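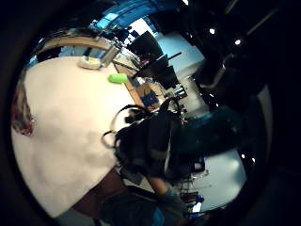 How long does it take until a shared work table in a student workshop is full of small things again after it was cleared? In our workshop it took ten days on average, and the first items to come back were always tape, cans and cleaning things.

Order on Shared Work Tables: A Small Study
Student project report
Sieglinde Fröhlich
2025-10-30

1. Why I chose this subject

I work at the Ralgate student workshop two evenings a week. Before I can start, I must usually move the things of other people to one side. I wanted to know which objects stay on the tables and if a simple storage rule can help. My supervisor said the topic was small enough for one semester, and I agreed.

2. Method

I started in August with the tables in the front room. At closing time I wrote down every object that was left on a table, and I noted if it stood near the edge or in the middle. An object was counted again when it was still there the next evening. In total I have 364 entries. I put them in four groups: fixing material (tape, glue, clips), containers (cans, jars, boxes), cleaning things (sponges, cloths) and personal things.

For the second half of the study I placed one open tray, model Luvum, at the end of each table. The trays were bought with the workshop money and cost 35 euros together. I did not put labels on them.

3. Results

Fixing material was the largest group. Rolls of tape were left out more than any other object, although the tape drawer is under the same table. Containers came second. Many people use a can to hold pens or screws, and then it has no fixed place to go back to.

Most objects were near the edge. I think people push them away from themselves to get free space, and there they stay.

With the trays, fewer entries were written per evening for fixing material. For cleaning things I saw almost no change. The sponges belong at the sink, and the sink is in the next room. Personal things went down a little, but the group is too small to say more.

4. Problems

Two evenings are missing because I was ill. Also, some users knew about my list and cleaned up more than usual when they saw me writing. I could not correct this.

5. What I would do next

I would hang a small hook for sponges beside each table and repeat the counting. I would also like to compare with the Javik room, where the tables are higher and used mostly standing.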